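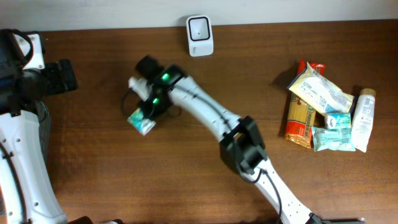
4. Sorting your groceries before they go in

You've built the frame, the shelves are level and the doors close with that lovely soft thud. Now for the best bit: filling your Columero larder! Twenty minutes spent sorting today will save you a lot of rummaging later (and you'll almost certainly find a packet of something you'd forgotten you owned).

You will need: a clear table, a damp cloth, a dry cloth, the label sheet from bag 7 and a soft pencil.

1. Wipe the table and dry it well. A wooden top is ideal, as packets slide about less than they do on glass.

2. Bring your groceries over a few at a time and keep them together at one side. Small batches are much more pleasant to work through, and you'll have plenty of bare table left for sorting.

3. Pick up one item and read the date. Pencil the month on a label and stick it where you'll see it from the front.

4. Decide on a shelf. Little packets belong in the Saltley door racks, which are 70 mm deep and just right for sachets, spices and stock. Anything tall goes on the middle shelf, where there is 395 mm of headroom.

5. Carry on until the first batch is done, then fetch the next. Don't load the shelves yet!

Note: Opened packets should be folded down twice and clipped. If you bought the Duda jar set, decant flour and rice now, while everything is out.

6. Load from the bottom up, heaviest things first. Put the oldest dates at the front of each row.

7. Fill the door racks last, then open and close each door slowly to check that nothing catches.

CAUTION: Do not load the doors before the wall bracket is fixed (see section 3). A full door can pull an unfixed larder forward.

CAUTION: Keep glass bottles out of the top door rack.

Tip from Ludmila Kováčik, who designed the racks: leave one of them empty for the first month. You'll soon find out what you reach for every day, and that's what should live there.

If a rack sits crooked once it's full, lift it out, turn the clip a quarter turn and press it back in. Spare clips are in the same bag as the labels. Adjusting the shelf heights is covered in section 5.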